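Hanging Knit Shirts Without Stretching the Neck

Applies to: T-shirts, jersey tops, light sweatshirts
Tools: hangers, flat surface, small rack or rail
Page maintained by Tahira Kakakhel, Onoleo garment care pages. Revised in March.

Scope

Most neck damage on T-shirts happens at the hanger, not in the wash. A knit collar is a narrow band of rib sewn to a wider opening. If a full-width hanger is forced down through it, the band takes the whole load and the stitches that join it to the body are pulled past the point where they recover. After enough repeats the collar lies in a wave and does not press flat again.

This page covers the order of work for putting a shirt on a hanger and moving it to a rack. It does not cover drying on hangers, which is handled on the Plisau drying page, or woven shirts with a button front.

Choosing the hanger

Measure the shirt from shoulder seam to shoulder seam with the garment lying flat. The hanger should be slightly narrower than this. A hanger that reaches past the seam leaves a bump in the top of the sleeve. A hanger that is much too narrow lets the shoulders droop and moves the weight toward the collar.

Wood is suitable for most knits if the surface is smooth. Run a fingertip along both arms and around the base of the hook. Sand any rough spot with fine paper and wipe off the dust before use. Wire hangers are not recommended for anything heavier than a thin undershirt.

Check that the hook turns freely if it is the turning type. A hook that is stuck at an angle will twist the shirt on the rail.

Preparing the surface

1. Clear a table wider than the shirt. A pale, plain top makes lint and loose threads easy to find.
2. Put the rack within reach of the table so that the shirt can be transferred without walking.
3. Move garments already on the rack to one end.
4. Wipe the table if it has been used for anything else.

Rail height matters less than rail clearance. The hem should clear whatever is under the rack. On small tabletop racks, long shirts may touch the surface. Either fold the hem up and clip it or use a taller rack.

Inserting the hanger from the hem

This is the preferred method for any shirt with a tight collar.

1. Lay the shirt face up. Smooth the body from the center outward.
2. Open the hem and pass the hanger in, hook first.
3. Slide it up until the hook comes out through the neck.
4. Set one arm of the hanger into its shoulder, then the other.
5. Hold the hook and lift. Let the body drop before making any adjustment.

Inserting the hanger through the neck

Use this method when the collar is wide or the fabric has good stretch, and when the shirt is being hung in the air with no table underneath.

1. Hold the shirt near the collar on one side.
2. With the other hand, feed one arm of the hanger into the neck at a steep angle.
3. Push this arm out toward its shoulder until the tip meets the seam.
4. Tilt the hanger and ease the second arm in. Gather the fabric on that side toward the collar first, so the opening does not have to stretch to the full width of the hanger.
5. Release the gathered side and let the sleeve fall.

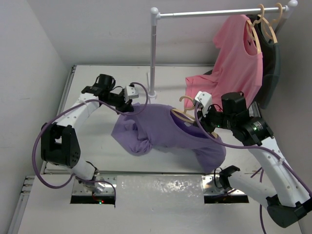
Hanger inside the neck of the shirt, fabric held near the collar. The left sleeve and hem are still bunched and need to be shaken down.

If the shirt hangs on a diagonal at this stage, do not pull on the hem. Support the hanger by the hook, take hold of the low shoulder, and bring it up onto its arm. The hem will follow.

Checking before the rack

Look at three points.

Collar: the band should sit flat around the base of the hook with equal length on each side.
Shoulders: each seam should lie along the top of its arm, turned neither forward nor back.
Side seams: both should fall straight. A side seam that curves toward the front means the body is twisted. Take the shirt off one shoulder, turn it, and seat it again.

Spacing on the rail

Leave at least a finger's width between garments. Face all hooks the same way, with the open side toward the back of the rack. Lower the hook over the rail from above. Do not drag a loaded hanger across the rail into position, as this works the collar against the hook.

Troubleshooting

Shirt slides off one side. The hanger is too slick or too narrow. Try a wider hanger before adding grip strips.

Bumps at the shoulder. The hanger is too wide. Steam the bump lightly from the inside, smooth it by hand, and change the hanger.

Collar already wavy. Dampen the band, pat it into a circle on a flat towel, and dry it flat. Severe cases do not recover. Store these shirts folded.

Related pages: Gokum rack assembly, sheet 502. Plisau drying page. Folding heavy knits.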